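藤编收纳筐发霉、边缘散股，除了扔掉还能怎么处理

浏览 658 · 收藏 86
分类：家居维护 / 天然材料

Sharada Gowda
楼主

先说环境。一楼，朝北，南方沿江城市，梅雨期室内相对湿度长期在百分之八十以上，九月以后才会降下来。储物间没有窗，只有一扇通走廊的门。家里陆续攒了五六个编织筐，放毛线、旧毛巾和换季的薄毯，有深色的也有原色的，大部分是前几年在Jikberg买的，标签上写“天然藤条，表面清漆”，没有写具体树种，也没有写漆的类型。

目前的问题有三个：

一、筐底和背墙那一侧长了白色绒毛状的霉，局部有灰绿色斑点。用干布能擦掉，大概过两周又长出来。斑点擦不干净，像是已经进到条子里面。

二、有两个筐的边沿编辫开始松，手指能把单根条子挑起来，转角处最明显。末端翘出来的短茬会勾毛线。

三、有一个筐闻起来有酸味，表面看不到霉。

已经试过的办法：太阳下暴晒一整天，霉少了，但是边上裂了几根；喷过稀释的白醋，味道更重；用含氯的消毒液擦过一个原色的，颜色发黄，而且擦过的地方变得毛糙。

想问的是：（1）霉斑到底能不能除到不再复发；（2）散开的边能不能自己修，用什么胶；（3）修完以后要不要重新上漆或者上油，哪一种对湿度更有用。筐本身不贵，但尺寸正好卡在架子上，现在买不到同样的，所以想先修。

不需要推荐塑料箱，谢谢。

回复 3 条 · 按有用程度排序

Meenakshi Salian

做过几年编织家具的维修，按你问的次序答，前面先补一个你没问但是必须先确定的事情：材料。

商家写的“天然藤条”范围很宽，常见的有四类：带皮的棕榈藤；去皮藤芯；柳条；以及纸绳或者水草一类的捻绳，外面染色加清漆。前三类是实心木质或半木质的，最后一类是捻出来的，吸水后会膨胀、退捻。四类的处理方法不一样，尤其是能不能过水。

判断方法：找一处断口或者翘起来的短茬，用放大镜看横截面。截面布满均匀的小孔，像一把吸管切开，是藤芯。中间有一点髓、外面一圈木质，是柳条。截面能一层一层展开，是纸绳。截面松散、有纤维束和空腔，是水草或风信子茎。还可以取半厘米短茬泡在常温水里十分钟，藤芯和柳条变软但不变形，纸绳会散开。染成深色的筐只看外表很难分辨，漆面会把纹理盖住，必须看截面。

确定材料以后再谈霉。
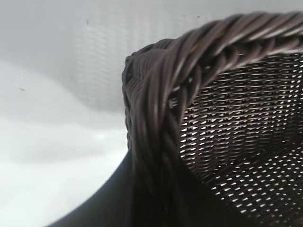
霉菌在编织材料上生长需要三个条件：养分、孢子、水。孢子到处都有，不可能清零。养分是材料本身的淀粉和糖，藤芯含量偏高，所以藤芯比柳条更容易长霉。能控制的只有水。表面白色绒毛属于菌丝，可以物理去除；灰绿色斑点是孢子和代谢色素，已经进入表层细胞，去除后颜色也未必恢复。所以第一个问题的答案是：可以做到长期不复发，前提是环境湿度降下来；斑点的颜色多半会留下。

具体操作：

1. 搬到室外或者阳台，戴口罩。用软毛刷顺着编织方向刷，同时用吸尘器的扁嘴在旁边吸。不要在储物间里刷，孢子会落到毛巾和毯子上。

2. 用百分之七十到七十五的酒精喷到布上再擦，不要直接往筐上喷。有漆面的先在筐底试一块指甲大小的地方，虫胶漆和部分硝基漆遇酒精会发白、发黏。试出来有反应就改用温水加几滴中性洗涤剂，拧到接近干的布擦，擦完立刻用干布收一遍。

3. 阴处通风晾干，最好用风扇侧吹，二十四小时以上。不要暴晒，你边上裂的那几根就是因为外层失水过快而内层还是湿的，收缩不一致。也不要用吹风机热风。

4. 判断是否干透，用称重最可靠。隔四小时称一次，连续两次读数不变就可以收回。我修的中号筐处理前后差过二十几克，手摸完全感觉不出来。

含氯消毒液不建议再用。它氧化木质素，会让原色材料发黄、表面起毛，起毛以后更容易积灰和吸湿。白醋的问题在于残留，挥发以后留下水分和少量有机物，对已经定植的霉作用有限。

第三个筐有酸味但没有可见的霉，先看有没有内衬。内衬布和筐体之间不通风，霉往往在布背面。没有内衬的话，检查底部交叉层，那里有两到三层条子叠压，中间很难干。可以把筐倒扣在两根木条上吹两天，再闻一次。

关于边沿。

包边的辫子通常是最后一道工序，用筐身的经条或者另外加的条子绕着编完，末端塞进前面的圈里。转角处曲率大，条子受弯最厉害，松动一般从这里开始。提筐的时候如果手抓在转角上，会加速松动。

如果是藤芯或者柳条：把散开的一段用湿毛巾包住，二十到三十分钟，等它恢复韧性。用弯头锥子把前面的圈挑开一点，把末端按原来的走向塞回去，塞入长度至少两厘米。然后用细棉绳每隔三厘米扎一道临时固定，阴干一天再拆绳。干了以后它会自己收紧，多数情况下不需要胶。

如果末端太短塞不回去，或者已经断了：用木工白胶，也就是聚醋酸乙烯类，牙签点在两根条子的接触面上，扎紧，放一夜。户外或者特别潮的位置用耐水型的。不要用热熔胶，它跟漆面粘不住，夏天还会软。也不要用瞬干胶，固化后很脆，筐一受力变形就崩开，而且会在漆面上留一圈白雾。

如果是纸绳：全程不要过水。直接用白胶加棉绳固定，胶要少，渗出来的马上擦掉。

勾毛线的短茬，用斜口钳贴着表面剪，剪完用四百目的砂纸（包装上标400的）裹在手指上轻轻带两下，只磨断口，不要磨旁边的漆。断口是裸露的纤维，吸湿最快，磨完点一滴清漆封住。

关于上漆还是上油。

油（亚麻籽油、桐油之类）渗进纤维，可以改善脆裂，但是对水汽几乎没有阻隔作用，生的亚麻籽油本身还可以被霉菌利用。潮湿的储物间不建议上油。另外擦过干性油的布会自己发热，有自燃的可能，用完摊平晾在室外，或者泡水再扔，不要团起来丢垃圾桶。

漆的阻隔作用要好一些，但是编织物的内侧、交叉点和底部不可能全部覆盖到，水汽会从没有漆的地方进去，再被有漆的地方闷住。所以原则是：要么不补，要么里外都喷到。选水性哑光或者半光清漆，喷罐比刷子均匀，薄喷三遍，每遍间隔按罐上的说明再加一小时。喷之前必须按前面说的称重法确认干透，否则等于把水封在里面，比不喷更糟。

最后是储物间。没有窗的房间，开门的作用取决于走廊的湿度，梅雨天开门往往是在进水汽。放一个湿度计，超过百分之六十五就要除湿。小型除湿机在这种房间里每天开几个小时就够。筐离墙留出一个手掌的宽度，不要直接落地。硅胶除湿包对敞口的筐没有意义，吸的是整个房间的水。

Thomas

补充一点跟上面不同的经验。

我用的是硼砂溶液，百分之三左右，擦在筐底和背面，干了以后表面看不出来。从装上到现在过了一个梅雨季，没有再长。原理是硼盐留在材料里抑制霉菌，酒精挥发以后什么都不剩，所以酒精只管当时。

家里有小孩或者猫狗会啃的不要用。放贴身衣物的筐也不要用。

胶的话我用热熔胶粘过一个，目前没有掉。不过那个筐只放报纸，没有怎么搬动。

另外Jilora有散卖的藤芯，按粗细分，228克一捆，自己补几个边足够了。买之前用卡尺量一下原来条子的直径，差半毫米看着就很明显。深色的需要自己染，颜色很难配准，我是染深了一号，放在里侧。

Pernell

霉了就扔吧，长过一次以后年年长。我家那几个刷了晒、晒了刷，最后还是换成铁丝筐了。

Sharada Gowda
楼主补充

看了截面，两个散边的都是纸绳，可以一层层展开，所以湿毛巾那个办法没有用，按白胶加棉绳做的。转角那里塞不回去，剪短以后点胶，扎了一夜，早上拆绳，现在手指挑不动了。胶有一处渗出来没有擦干净，反光跟旁边不一样，位置朝里，不管了。

有酸味的那个确实有内衬，背面一片黑点，布拆掉扔了，筐体吹了两天，味道淡了很多，靠近底还有一点。

酒精试了一块，漆面发白，改用洗涤剂。称重的办法可行，厨房秤放不下，倒扣在一个碗上称的，第三次和第四次读数一样就收了。

湿度计放进去第一天是百分之七十九，除湿机还在比价。硼砂先不用，家里有猫。

Meenakshi Salian
回复楼主

漆面发白的那一块，如果范围很小，放几天有可能自己退掉一部分，不要再用酒精去擦。纸绳的筐以后搬动托底，不要提边，白胶的接触面积太小，承不了重量。

内衬要重新做的话用聚酯网布，别用棉布，四角用绑带系在编织孔里，方便拆下来洗。针脚不要穿过纸绳本身。

底部残留的味道，可以在筐里放一杯小苏打，上面盖一块板，闷三天，再敞开吹一天。味道还在就说明底层交叉的地方没有干，重新称。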